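Valura Home Help > Furniture and Surfaces > Cleaning

Gray marks on a white table from a tray that gets moved around. How do I get them off and stop them coming back?

Posted by plainfield_renter, 14 January 2024

We have a big white rectangular table that does everything: meals, homework, bills, wrapping, repairs. A round dark brown tray lives on it and holds whatever is out that day. It gets pushed around a lot because it is always in the way of something.

Since November I have been finding gray marks on the white. They are short smears, mostly curved, and I can only see them when the light comes in low from the side. A few are darker and look like pencil. They don't wipe off with a damp cloth. I can feel nothing with a fingernail on most of them, but there are two that I think I can feel.

I don't know what the top is made of. The table came with the apartment and there is no label left, just a stub of paper glued to the underside with "Navickas" on it and part of a delivery address. The landlord doesn't know either. I would like to get my deposit back, so I don't want to start with anything strong.

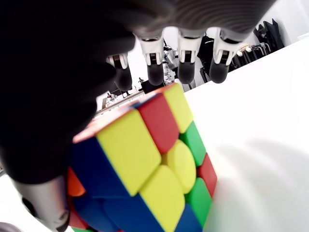

What I have tried

Dish soap and warm water, left on for a few minutes. Took off the kitchen grime but not the marks.

Window cleaner. Nothing.

A pencil eraser. This did lighten one of the marks a little, which is why I think it can be fixed.

I stopped there. My neighbor says to use baking soda and my sister says never to use baking soda, so I am asking here. I also want to know what to put under the tray. I had a cloth under it for a while, but the cloth slid and the crumbs got under it.

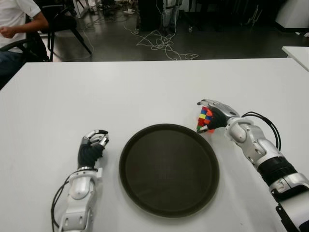 Tray and table.

If it matters, the tray was secondhand and I have had it for longer than the marks have been there. It has no sticker on the bottom. I can't say whether it ever had feet or pads on it.

Thanks for any help.

oldfinish_shop
Marked as helpful

I repaired and refinished furniture for a living and still do a little of it. You are most likely looking at transfer, which means something softer than the tabletop has rubbed off onto it. The eraser result points that way. A scratch doesn't get lighter when you rub it with an eraser.

The two you can feel may be scratches, or they may be a heavier deposit. You won't know until the rest is off.

Because you don't know the finish, test first. Pick a spot on the underside of the edge if it has the same finish there, or a corner where a lamp or a plant could stand. Put a little rubbing alcohol on a cotton swab and hold it against the spot for a few seconds. Then look at the swab and the surface.

If the spot goes tacky or dull, or white comes off on the swab, you have a paint or lacquer that alcohol attacks. Stay away from alcohol, nail polish remover and anything sold as a degreaser. Use only the mild steps below.

If nothing happens, you have a tougher surface and can go a bit further.

Mild steps, in order. Stop as soon as the marks are gone.

Wash the table with dish soap and water, rinse it with a clean cloth and let it dry. Grit left on the table is what makes new scratches while you are rubbing at the old ones.

Use a clean white eraser, the vinyl kind and not the pink one on a pencil. Pink erasers can leave color and some have abrasive in them. Rub lightly and brush the crumbs off often.

Mix baking soda with enough water to make a thin paste. Put it on a soft damp cloth and go over one mark with very little pressure, then wipe it off and look from the side. Your neighbor and your sister are both partly right. It is a mild abrasive. On a matte finish it usually doesn't matter, but on a glossy one it can leave a hazy patch that looks worse than the mark did. Test that in the hidden spot too.

If the alcohol test was clean, put alcohol on a cloth, never straight on the table, and wipe along the mark in one direction. Turn the cloth as it picks up color.

People will tell you to use a melamine sponge. It works, but it is a very fine abrasive and does the same thing as the baking soda, only faster. I keep it for last. I would not use metal polish or toothpaste on a table I didn't own.

As for the source, turn the tray over and rub the bottom hard with a damp white cloth. If the cloth picks up brown or gray, the tray is shedding finish or dirt. Wash it, let it dry completely, and put two thin coats of clear water-based finish on the bottom. Give it several days to harden before you set it back on a white surface. A fresh finish that feels dry can still stick.

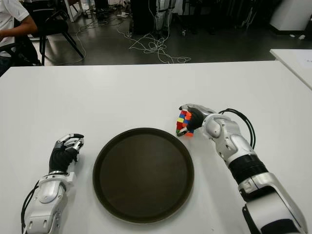

Then put felt pads on it, but buy decent ones. The cheap pads slide off their own glue when they get warm and the glue collects dirt, and then you have sticky gray marks in place of dry ones. I have had good results with the sew-through kind that come on a backing card. Small cork dots are all right as well. Skip black rubber feet, and skip most soft plastic ones. Some of them react with a painted or lacquered top and leave a yellow stain that goes all the way through. There is no cleaning that off.

Check the pads every so often for grit. One grain of sand in a felt pad will draw you a nice long arc.

brostis_lane

Magic eraser. Worked on mine in two seconds and I have a white table as well. The deposit people never look at the table anyway, they look at the oven.

kiritz.k

Agree with most of the long reply above. I would add a couple of things from managing rentals.

Take dated photos before you start cleaning and write the landlord a short message saying what the marks are and that you are going to clean them with soap and water. It doesn't have to be formal. If there is a dull patch later, you have a record that there was something there before. Also look at your move-in checklist. Furnished places usually have a line for each large piece, and if somebody wrote "light wear" next to the table, then light smears are already covered in most cases. Rules are different from state to state, so check your own.

Don't let anyone talk you into sanding out the two marks you can feel. I had a tenant who went at a tabletop with 2,000 grit paper because a video said it was too fine to do any harm. It took the shine off a patch as big as a dinner plate, and the patch was a lot easier to see than the scratch had been. We ended up replacing the top and it came out of the deposit.

For under the tray, a thin cork mat cut slightly smaller than the tray stays put better than cloth, and you don't see it from above. Lift it and wipe under it when you wipe the table. Or get used to lifting the tray when you move it - that is free, but it has never worked in my house.

plainfield_renter

Did the cloth test on the bottom of the tray and it came up gray-brown, so that seems to be the answer. The alcohol swab did nothing to the table. I have ordered a white vinyl eraser and some felt pads. The landlord wrote back "ok thanks" and that was all.

One more thing if anyone is still reading: does the clear finish for the bottom need to be gloss or matte, or doesn't it matter?

oldfinish_shop

Doesn't matter for wear. Get whichever is in the smaller can. Stir it, don't shake it, and wipe the bottom of the tray down the day before so it is fully dry when you start.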